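Why my left hand was always late

June 13, 2026

Since March I have been working on the two-handed part of our control software, and last week I finally found the fault that ate most of my spring. I write it down before I forget the details, and maybe it helps someone with a similar setup.

Our stack has a planner, which we call Ormsby, and a low-level controller, which is called Bestumer for reasons older than my time in the group. Ormsby sends short pieces of motion for both arms, and Bestumer plays them at 60 steps per second. The test task is simple: one fruit, one plate, two hands. The right hand goes for the fruit, the left one stays near the plate until it is needed.

On paper both arms share one clock. In my logs the left hand came late, sometimes by up to 60 milliseconds. When the hands work far apart you would not notice it. When one hand must pass something to the other, you notice it very much.
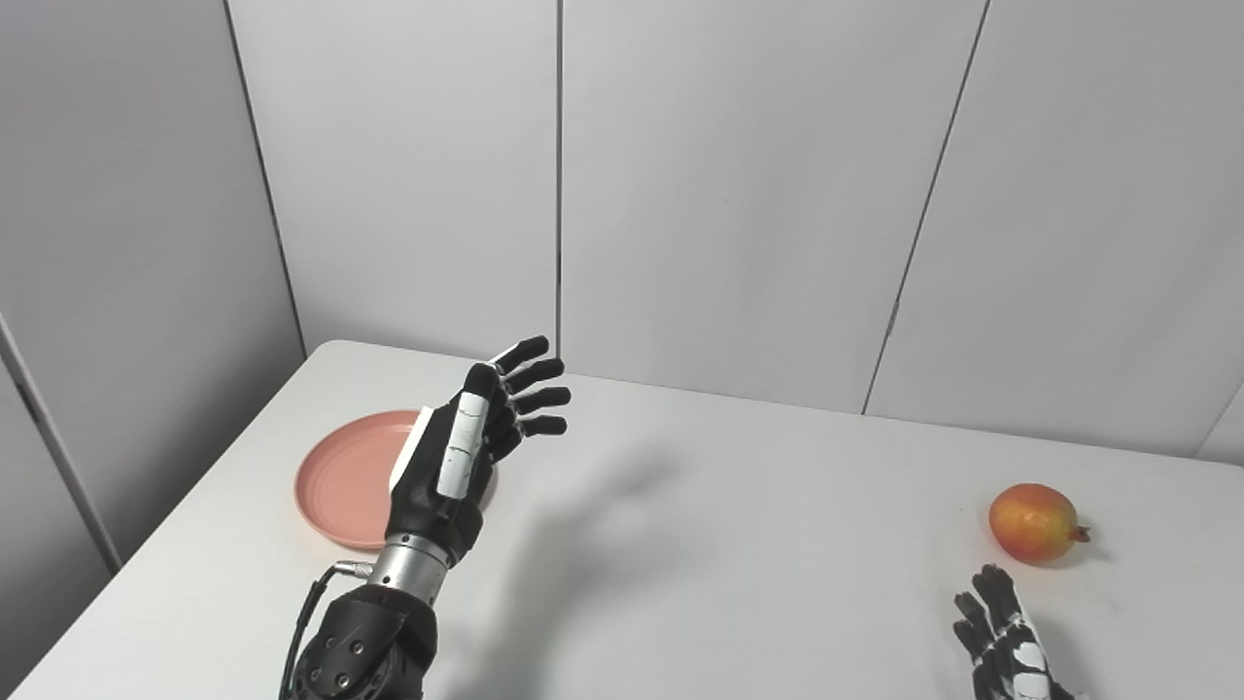 Left hand up beside the plate, right hand at the fruit.

First I blamed the network, then the finger drivers. I replaced the driver with an older version and lost a whole week, as the older version had its own problem with the thumb limits. I also rewrote the part which filters the joint readings. It is cleaner now, so I have kept it, but the delay stayed exactly the same.

What helped in the end was a boring thing. I wrote a small log viewer, Mimasex (please do not ask me about the name, it was free in our package list), which draws the commanded and the measured position of each joint under each other. With both arms on one screen I could see that the delay did not grow slowly. It jumped, always at the border between two pieces of motion.

The fault was in line 1696 of the file that joins the pieces. For the right arm the new piece was mixed with the rest of the old one. For the left arm the code waited until the old piece had ended. Somebody had copied the block and changed only one of the 2 conditions, and I am afraid that somebody was me.

The correction is now in the Tirkthorpe branch. I have still to check what happens when the planner itself is slow and the next piece arrives too late for any mixing. At the moment Bestumer just holds the last position, and I do not like this for the fingers. A slow return to an open hand would perhaps be better, but then it would also drop whatever it is holding, so I will try first with the wrist only.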